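Notebook, October, entry 32

Morning, before opening

Finally got the Manalo tablet in my hands! Picked it up yesterday at the Brinville store and I have been grinning since. We've been talking about replacing the shared bench tablet since spring, so I'm writing down everything while it's fresh, including the buying part, for whoever has to get the second one.

The pickup itself was great. I reserved online the night before and got a slot before lunch, showed up late (traffic by the Clurwood exit, as always), and they still took me right away. The clerk opened the box with me, checked the screen for dead pixels without my asking, and let me pair our old keyboard with it right there at the counter. It paired on the first try. I asked for the mid-size storage and they had four left in the dark gray, so if we want a matching one, let's not wait until the end of the month.

Setup notes, in the order I did them:

Charged to full before doing anything else. It came out of the box at 88 percent, so that was quick.

Ran the system update over the shop Wi-Fi. Long. Start it and go make coffee. It restarted twice and the second restart sat on a black screen long enough that I got nervous. Leave it alone, it comes back.

Moved the notes over from the old tablet. The transfer tool wants both devices awake the whole time, so turn off auto-lock on the old one first. I forgot, and it quit partway through and I had to begin again. Second run brought over all 162 notebooks, with the folders in the right places. The handwritten pages came over as handwriting and you can still search them!! I typed "solder" in the search box and it found my own terrible scrawl from two winters ago.

Signed in to the shop account only. Please don't add personal accounts to this one, we had that mess last time with the photo stream filling up.

Afternoon

Screen. Oh, the screen. I put it next to the old one with the same page open and the old one looks yellow and tired. Whites are clean, and small gray text on a white page is readable at arm's length, even with the overhead lights on. Glare is still a thing if you sit under the window, so I'd still like a matte film. I'm also curious how it handles pale grays on pale grays, since that's where the old panel turned everything to mush.

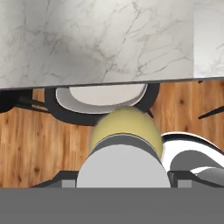
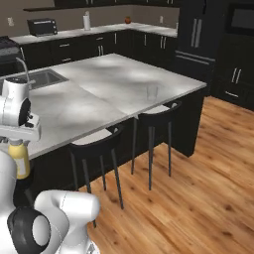
Also tried the screen at the lowest brightness, and it holds up better than I thought it would. I'd call anything above the one-third mark fine for bench use. Below that I was squinting, though my glasses are due for a change anyway.

Pen. It's good, really good. Hardly any lag that I can feel, and the tip makes a soft scratchy sound that I like more than I should. The side button is set to erase out of the box and I kept hitting it with my thumb, so I changed it to do nothing. Settings, then Pen, then Button. If you prefer erase, change it back, just tell me so I don't think it's broken. The pen sticks to the long side of the tablet to charge. It does NOT stick well through the Bunier case, at least not firmly, and it fell off once when I picked the whole thing up. No harm done, but let's keep the pen in the drawer tray at closing.

Speaking of the case: the Bunier is the one thing I'm lukewarm on. The stand has two angles and I want the one in between. It does grip the bench mat nicely and the corners are thick. The flap covers the speaker on one side when folded back. I kept the receipt (inside the front cover of this notebook), so we can swap it if somebody finds a better one.

Battery, first rough numbers. Unplugged right after lunch, screen at medium, Wi-Fi on, notes and browser open most of the time, one long video call. By closing it had used almost half. The old one would have been dead by three! I want to repeat this with the logging app running, because that app kept the old tablet hot all day and I suspect it was eating most of the charge.

Things that didn't work:

The label printer doesn't show up at all. The old tablet saw it right away. I've restarted the printer, the tablet, and the router. Next thing to try is the printer's own update, which needs the cable, which is in one of the blue bins.

The voice memo app saves to its own folder and I can't make it save to ours. Might be a permission I skipped past during setup.

Split screen works with the notes and the browser but not with the parts list. The parts list just opens full size and shoves the other one away. Annoying!

To do

Matte film, check the size before ordering, the camera cutout is different from last year's model.

Find the printer cable.

Wipe the old tablet, but only after a week, in case something didn't come over. I've put tape on the back with KEEP on it.

Ask at the store about the trade-in. The clerk said the old one should still be worth something with the small crack in the corner, and that they'd look it over for free if I bring the charger too.

Battery test number two, logging app on, start at full.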